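About Tusness

Tusness collects, sorts and resells secondhand toys and small household goods. Asger Hviid started the company in a rented garage, working evenings, with two shelves and a folding table. We now have a 2,722-square-foot workshop on Skundar Street and a staff of five.

Most of what we take in comes mixed. Families bring us boxes from closets and basements, and schools send whatever is left in the lost and found in May. A box may hold building blocks, doll shoes, puzzle pieces, kitchen tubs and a few things we can't name. Everything goes into gray open bins first, and the bins go to the sorting area.
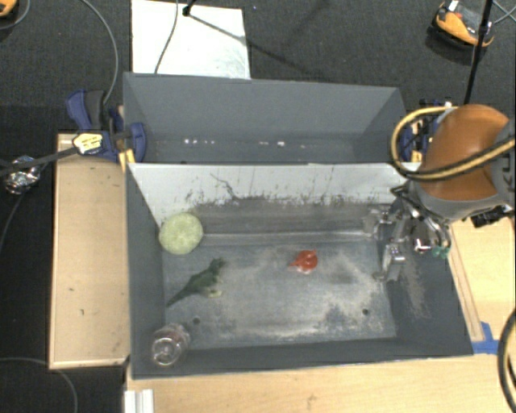
Mixed items in a sorting bin, including a dark green dinosaur and a clear plastic container.

Plastic animals and figures are checked for cracks, washed and sold by the bag. Containers are kept if they are clean and whole. Parts that belong to a set are held for five weeks in case the rest turns up. Broken plastic goes to Bergmann, a recycler across town.

Our Sturimon line is for daycares and preschools. These are larger boxes packed by type, such as animals, vehicles or play food, with a printed list inside the lid.

The front counter is open Saturday mornings from 9 to noon. Drop-offs are accepted at the side door during the same hours. Please tape boxes shut and leave out batteries and glass.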